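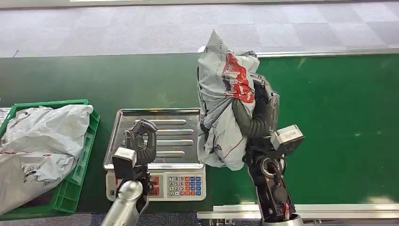 Right hand won't let go of mailers - anyone else?

rboutros
So I look after a two-arm cell that weighs soft parcels. Crate on the left, scale in the middle, belt on the right. Since March the right hand has been hanging on to bags after the release command. The log says "open," the fingers stay shut, and then the arm drives off with the parcel still in it. Out of 534 cycles it did this 56 times. Worst one yanked a bag across the scale and tripped the force limit. I've swapped the hand cable and re-zeroed the fingers. No change.

iestyn_d
Finger tendons. Had the same on our Rernley hands, they get sticky once they've done enough cycles. Replace the set and move on.

rboutros
Tendons are new, 173 hours on them! And it drops boxes just fine, it's only the soft stuff.

ziad.atallah
Then I don't buy tendons either. Thin plastic bunches up between the finger segments and the hand stalls trying to open against it. What's your grip force set to? 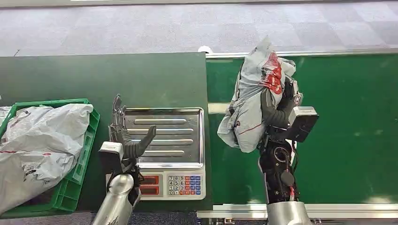

rboutros
100 percent, I know, I know. Pongsak turned it up when bags were slipping and it never came back down.

ziad.atallah
Well there you go. Drop it to half and see.

iestyn_d
Half and you'll have parcels on the floor. I still say check the tendons, new ones can be routed wrong. Ask me how I found out.

jhaddadin
Can we talk about the arm moving off with the hand still closed? That bugs me way more than the stall. Your program should wait for finger position, and it sounds like it only waits for the command to be sent. Please don't let anyone reach in and pull a bag free while it's live - we had a pinched thumb that way on the Gilten line.

rboutros
Fair, and yes, it only waits on the command. I'm adding the position check tonight and a full stop if the fingers aren't open. Grip force after that, one change at a time. E-stop before anybody touches a bag, I've told both shifts.

iestyn_d
Good. Look at the routing while it's stopped though.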